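Log the plans that failed, too

02/09/2024

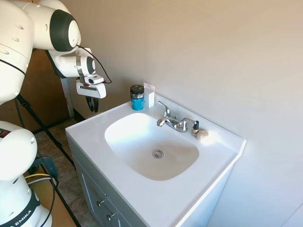
The arm at the vanity, with the faucet, soap and pump bottle in reach of the planner's problems.

Most planning software throws away its failures. The planner gets a goal, searches for a path, gives up after a set time and returns an error code. The arm stays where it is. Someone nudges the goal a little, tries again, gets a path, and the first attempt is gone. I think this is the worst habit in our end of robotics, and it would be cheap to fix.

I write the planning and logging tools for Mirkska, a project that has an arm do small jobs at a bathroom sink. Moving a bottle, turning a faucet handle, picking up a bar of soap. None of it looks hard. The counter is low, the wall is right behind it, and anything at the back of the basin sits close to the backsplash. The gripper has to come in from above or from the front, and the wrist needs somewhere to be while it does that.

We used to keep only the runs that moved. In November I went through the old store, which we had named Graltier, and found 1164 saved trajectories. Every one was a plan that had passed its checks. There was no record of what the planner had been asked and couldn't do. When a new person wanted to know whether the right faucet handle was harder to reach than the left, all I could offer was my memory, and my memory is mostly of bad afternoons.

So I changed the tool. It now writes a record for every request, whatever comes back. The record holds the start joints, the goal pose, the collision world as the planner saw it, the random seed, the time limit and the reason for stopping. If the search ran out of time, it also saves the part of the tree closest to the goal. That last item is the biggest, and it still compresses well.

In the first stretch after the change we logged 691 failed requests. I had expected most of them to be real: goals the arm could not reach without hitting something. I sorted them by the pair of shapes that were in collision when the search stopped, and the top of the list was the gripper against the backsplash. The backsplash in our model was a box. I had drawn the box too thick when I first set up the world file, and had never gone back to it. Every goal near the back of the counter was being refused by a piece of wall that did not exist.

You could say a careful person would have found that anyway. Maybe. I had looked at that world file many times with the viewer open, and a box a little too thick looks like a box. What showed it to me was the pile of refusals with the same two names in them.

The second group was smaller and more useful. There were 77 requests where the planner failed with one seed and worked with another, with nothing else changed. Before, we would have seen 77 good plans. The arm would have moved, and we would have called the planner fine for those goals. It was not fine. It was barely getting through a tight gap between the wrist and the faucet, and whether it got through depended on luck. If your program retries without saying so, you have built a machine for hiding this from yourself.

I have heard three arguments against keeping all this. One is disk space, and I don't take it seriously. A planning record is tiny next to a minute of camera images, and we keep the images without a second thought.

Another is that failed requests are messy. People send silly goals while they are setting up – upside down, inside the cabinet, a meter off because of a wrong frame. That is true, and our log is full of them. I added a field for the caller, so that requests typed by hand can be filtered out, and the filter takes one line. I would still keep them. A wrong frame that gets typed in again and again is a problem with the tool's interface, and the log is where it shows.

The argument I find harder is speed. Writing the world for every request slowed our loop enough to notice. We now save the world once, give it a hash, and store only the hash with each request until something changes. Liyanage, the small replay program that reads the records, looks up the world from the hash and runs the query again. It can do 100 old queries against a new planner setting while I get coffee.

That replay is where the work pays back. When I change the step size or the shortcutting, I don't need the arm. I run the old failures and see which ones now pass, then the old successes and see which ones broke. Testing only on the successes, as we did for far too long, tells you that the new planner can do what the old one could do. The number can only stay level or go down.

I would like the planning libraries to do this by default. A failed query should come back with a file you can load again, the same way a crashed program leaves a core dump. It should take a flag to turn that off. At present it takes a wrapper to turn it on, everyone writes their own, and no two of them can read each other's files. The team on our sister project, Gurnbridge, has a wrapper much like mine with different field names, and we spent a whole day writing a converter between the two.

The backsplash box is the right thickness now. The faucet gap is still bad with some seeds, and I'm working through those records this week.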